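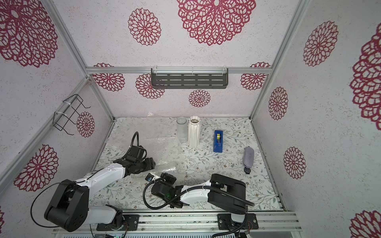 # 꽃병 두 개를 뽁뽁이로 싸는 법

이사를 몇 번 해 본 사람은 안다. 냄비는 발로 차도 멀쩡하게 도착하는데 꽃병은 쳐다만 봐도 금이 간다. 저는 우케티(Uketti)에서 산 유리 꽃병을 새집 현관에서 신문지째 쓰레기봉투로 옮겨 담은 뒤로 포장을 조금 성실하게 하게 됐습니다. 아래는 그 조금 성실한 방법입니다.

## 준비물

- 뽁뽁이 (한 번 쓴 것도 괜찮습니다. 구겨졌어도 공기만 살아 있으면 현역입니다)
- 커터가 달린 테이프 디스펜서
- 부드러운 솔이나 먼지떨이 장갑
- 종이 상자. 꽃병보다 사방으로 손가락 두 마디씩 큰 것
- 속을 채울 얇은 종이

상자는 카너(Kaner) 중간 크기를 씁니다. 튼튼해서가 아니라 베란다에 4개가 쌓여 있어서입니다.

## 1. 손목부터 비우기

시계, 팔찌, 반지는 풀어서 한쪽에 둡니다. 유리에 시곗줄 버클이 닿는 소리는 작지만 오래 기억에 남습니다. 풀어 둔 시계를 뽁뽁이와 함께 싸 버리는 사고도 있으니, 놓은 자리를 기억해 두세요. 저는 한 번 사흘을 찾았습니다.

## 2. 먼지 털기

솔로 위에서 아래로 쓸어내립니다. 매끈한 유리는 금방 끝나는데 골이 진 도자기는 골마다 먼지가 살림을 차렸습니다. 세로 골이면 세로로, 가로 골이면 가로로 따라가면 됩니다. 물로 씻었다면 하룻밤 엎어 말리고 싸세요. 특히 입구가 좁은 꽃병은 겉이 말라도 속이 안 마릅니다.

## 3. 유리 꽃병

1. 뽁뽁이를 바닥에 펴고 볼록한 면이 위로 오게 합니다.
2. 꽃병을 눕힙니다. 높이 226mm짜리라면 위아래로 손바닥 반만큼씩 남아야 합니다.
3. 안쪽에 종이를 느슨하게 넣습니다. 꾹꾹 눌러 넣으면 포장하다가 깨는 진귀한 경험을 하게 됩니다.
4. 두 바퀴 굴려 감고 테이프를 붙입니다.
5. 남은 위아래를 접어 넣고 한 번씩 더 붙입니다.

원통형은 굴리기만 하면 되니 포장계의 모범생입니다. 다만 놔두면 혼자서도 굴러가니 테이프를 뜯을 때는 한 손을 얹어 두세요.

## 4. 도자기 꽃병

입구가 좁으면 속은 채우지 않습니다. 넣기는 쉬운데 꺼낼 때 젓가락과 욕이 필요합니다. 대신 목 부분에 뽁뽁이를 좁게 잘라 먼저 감아서 몸통과 굵기를 맞춘 다음 전체를 감습니다. 골이 튀어나온 부분이 잘 이가 나가므로 세 바퀴까지는 인색하게 굴지 마시고요.

테이프는 도자기에 직접 붙이지 않습니다. 로벨(Rovel) 테이프를 바로 붙였다가 자국을 지우느라 오후 하나를 다 썼습니다.

## 5. 상자에 넣기

바닥에 종이를 깔고 두 꽃병을 세워 넣되, 사이에 뽁뽁이를 한 겹 더 끼웁니다. 빈 곳을 채운 뒤 뚜껑을 닫고 살짝 흔들어 보세요. 덜그럭거리면 다시 엽니다. 못 들은 척해도 트럭은 듣습니다.

상자 겉에는 "유리"보다 "꽃병 2, 위로"라고 쓰는 편이 나았습니다. "유리"라고 쓴 상자는 이상하게 늘 맨 밑에 깔려 있었습니다.

## 자주 틀리는 것

**수건으로 대신하기.** 짧은 거리는 됩니다. 긴 거리에서는 수건이 풀리고, 도착해서 수건도 빨아야 합니다.

**테이프를 많이 쓰기.** 꽃병 하나에 네 조각이면 충분합니다. 그 이상은 미래의 나를 괴롭히는 일입니다. 끝을 조금 접어 손잡이를 만들어 두면 가위 없이 뜯을 수 있습니다.

**뽁뽁이 미리 터뜨리기.** 이해는 하지만 포장이 끝나고 하세요.

새 뽁뽁이를 살 거라면 프링글(Pringle) 문구점 것이 폭 280mm라서 보통 꽃병에는 자르지 않고 맞습니다. 키가 큰 꽃병은 두 장을 겹쳐 쓰면 됩니다.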